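Hair ties, two grippers and a very patient laptop

I promised a few of you I'd write up the deformable-objects work once we had a result worth arguing about, and as of last night we do. It's 31 Jan 2026, my tea's gone cold and I've got a plot open in the other window that I keep going back to look at. So, let's do this before I talk myself into one more training run.

Quick catch-up for anyone who came for the sourdough posts (sorry). Our little group trains manipulation policies from demonstrations done with hand-held grippers. You hold one in each hand, you do the chore, and the wrist views plus the finger positions become the training data. No arm in the room at all while you collect, which means you can go wherever the mess is. The arms come in later, back at Flumby, where Þórarinn Hafstein keeps ours bolted to a bench and gets cranky if anybody leans on it.

Our chore since June has been tidying hair accessories. I know! But think about what's in that drawer. Elastics that stretch, scrunchies that squash, beads that roll, bangles that don't give at all, and the whole lot tangled together. Every kitchen-mug dataset I've ever used seems awfully polite by comparison.

The trickiest thing in the whole set is the plain elastic with something hanging off it. Pinch it too low and you've got the knot, pinch it too high and the charm swings in behind a finger where the wrist view loses it.

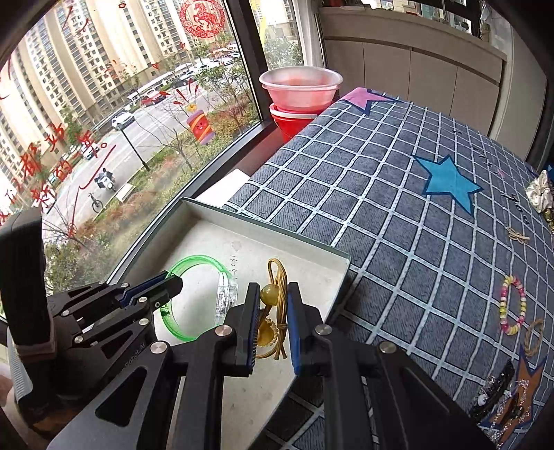
What we changed

The old labelling scheme, which I'll own up to designing, recorded one grasp point per object. Fine for a bangle. Pretty useless for an elastic, where the place you grab decides what shape the thing is going to be a second later. Ívar Damgaard had been grumbling about this for months, and over a long weekend he put together what we now call Vovis (his name, don't ask me, I wanted to call it Noodle).

Vovis throws out the single point and predicts a short strip along the object instead, with a guess at how the loose part will hang if you close the fingers there. The policy then picks a spot on the strip where the hanging part stays in view of at least one wrist. That's really the entire idea. The second gripper matters a lot more than it used to, as it's often the one with the better view of what the first one's holding.

We collected 1,025 demonstrations and held back 300 of them for testing offline, all with accessories the model hadn't met. Then Þórarinn ran real trials on the bench arms, 290 with the old single-point policy and the same number with Vovis, same objects and same starting layouts. He did the resets by hand and I owe him a great many coffees.

Coils are their own kind of trouble

I'd expected the springy spiral ties to be where we fell over. They don't behave like a band or like a string of beads. You lift one end and the rest sort of thinks about it, then follows in an arc, and the part still resting on the fabric can catch on whatever's lying next to it. A patterned cover doesn't help either. Our first segmentation model was quite convinced that a printed star was a very large flat hair clip, and had several goes at picking it up on the bench before Þórarinn hit the stop button.
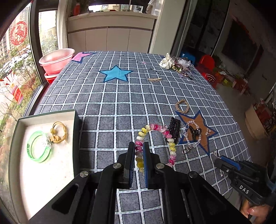

The numbers, such as they are

On the bench, the single-point policy dropped or snagged the coils more often than it placed them. Vovis placed most of them. I'm holding the full table back until Ívar's finished checking the trial logs, because there were 14 runs where the two of us disagreed on whether a tie hanging half over the rim of the box counts as "in the box". (I say yes. He says I'd have failed a student for it, and he's got me there.)

Scrunchies got a smaller bump, which makes sense to me, since you can grab a scrunchie nearly anywhere and get away with it. Bangles didn't improve a bit. Claw clips got slightly worse! The strip idea wants everything to be long and bendy, and it'll happily lay a strip along a claw clip's teeth and send a finger straight down into them. We're trying a switch that falls back to the old grasp point for rigid things, and the early runs look decent, but I've been fooled by early runs before.

The colour of the finger pads came up as well. Siqueira, the group we swap data with, use a darker pad than our blue ones, and the model trained on ours gets noticeably vaguer on their footage. We'd figured cropping the fingers out would sort it. It did help with the pads, and then it cropped out half the elastics too, so that's back on the whiteboard.

Next up is a proper ablation on the second wrist view, then small metal charms, which I'm dreading. Grundholm have offered us bench time if ours is booked, and I'd like to see whether any of this survives a different set of arms. If you've worked on anything similar with cables or shoelaces, please leave a comment, I'd love to compare notes. Ívar reads them too, and he's been told to be nice.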